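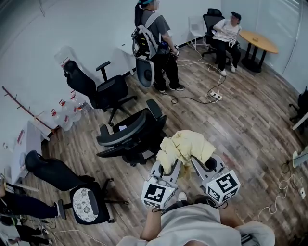 My sister reckons I should have given up on the walk to work after the first week, and she told me so again last night while I was peeling my socks off in her hall. She may have a point. It is November, it is dark by the time I leave, and the bus stops right outside.

But I'm still doing it! For anyone new, I moved out to Grullinham in the summer and found that the office is two and a half miles away if you go along the canal and over by the allotments. I thought, well, I can do that. I pictured myself striding along with a flask. I did not picture the bit behind the garden centre where the path turns to soup.

So, boots. I started off in my old trainers, which was daft, then I bought some Ferudeck ones in the sale because they were the only pair left in my size (I'm a wide five, it's a trial). They're all right. The left one rubs at the heel unless I wear two pairs of socks, and with two pairs of socks the right one is too tight, so I go about in odd layers and hope I never have to take my shoes off in company. The Wudeck coat has been much better – proper deep pockets, and a hood that turns when your head does.

The step counter on my phone says 3824 for the morning if I go the short way past the school, and nearly 1000 more if I go round by the lock. I nearly always go round by the lock. There's a heron there most mornings and I've got a bit silly about him. I say hello. A man on a bike heard me last week and said hello back, and I hadn't the heart to put him right.

What I didn't expect is how much I'd mind missing a day. I had a cold and took the bus, and I sat there all steamed up behind somebody's rucksack feeling properly cross. I'd got used to turning up with a pink face and my grumbling already done.

My sister's other worry is the dark, and I do agree with her there. I've got a head torch now and I go home by the main road, past Vasylenko's bakery, where the cheese twists are reduced after five. I'm not claiming the walk is doing anything for my waistline.

Next job is gloves. Mine have both gone at the thumb, so if you know of a warm pair that will let me get a key in a lock, tell me in the comments.

Posted 08/11/2018

Print this post
E-mail this to a friend

Search this blog
Type and press enter

Recent posts
Things I have lost down the back of the boiler
Soup again (leek this time)
Moving day, and where did all these mugs come from?
The allotment waiting list
A grumble about bus timetables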